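Guardar la ropa que ya no se estrena

Doblar ropa gastada me parece tiempo bien empleado. En agosto vacié el armario y conté 57 prendas; casi todas tenían años. Las extendí en la cama una por una antes de decidir.

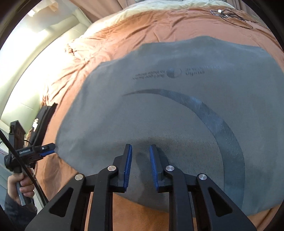

Lachlan Mowat me escribió que él no dobla nada: lo mete todo en un cajón y listo. Lo respeto, pero luego compra otra vez lo que ya tenía.

Una tela gris con las letras borrosas sirve igual para dormir o pintar una pared. Tirarla por vieja — y pagar otra — me parece un mal hábito. Yo la doblo y la guardo.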